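Zeselby shifts cleaning crews to route planning as washroom robots move from simulation to site

Facilities contractor Zeselby will put two mobile cleaning robots into service at its Rukstead office campus in December, after a year in which most of the machines' training was done in simulated rooms. The change will alter the duties of 46 cleaning staff on the evening and overnight shifts. The company says no positions will be cut.

Under the new arrangement, the robots will handle floors and the exterior surfaces of washroom fixtures. Staff will take over route planning, exception handling and inspection, and will continue to do all work inside bowls, on mirrors and around drains. Each crew member completes 90 hours of paid training before being reclassified as a cleaning systems operator, one pay grade above the current level.

Volkan Güneş, operations manager at Zeselby, said the largest change for crews was the order of work. "A cleaner walks in, sees what's on the counter and moves it. The robot needs to be told whether an item is to be moved, cleaned around or reported," he said. "Our people write those rules now. They know the rooms."

The navigation software, supplied by Gündoğdu, was tested in 2,000 simulated layouts before any hardware arrived on site. Layouts vary in door width, floor finish, wall colour and the placement of small objects on ledges and tank lids. Narrow rooms entered from a larger space get extra test time -- the approach angle at the doorway limits what the machine can register before it commits to a path. 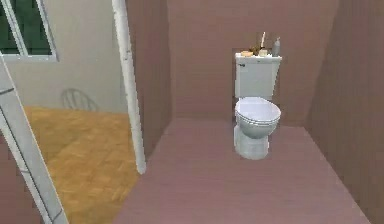 Crews review failed runs at the start of each shift and flag those that do not match conditions in the buildings. Flagged runs go back to Gündoğdu for correction.

Staff representatives have asked for a written limit on the number of alerts one operator may be assigned per shift. Zeselby has agreed to log alert volumes at Rukstead and to share the figures with crews before the system is extended to its Zirkeck site.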